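Rathore Robotics Club
Minutes, 18 May 2018

Present: Anju Sandhu (chair), Edeltraud Hubmann (minutes), members of the Zakico and Relix teams.

1. Last minutes
Approved with no changes.

2. Simulation task
Zakico showed its kitchen world on the projector. The gripper has the teal cylinder by the base, with the dark marble surface behind it. Anju asked for 100 logged runs before the team changes the finger settings again. Relix wants to use the same cylinder model so scores can be compared. Agreed.
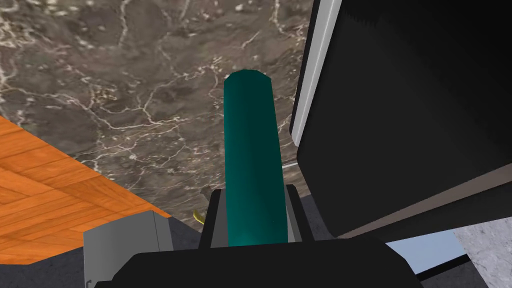 3. Jondetti Cup
Entry form is due in October. Each team may send 3 members. Edeltraud will check if simulated entries need a separate form.

4. Lab computers
The second machine still crashes when shadows are turned on. Leave them off for now. Log files go in the shared folder, under team name.

5. Other business
Relix to return the spare keyboard.

Meeting closed.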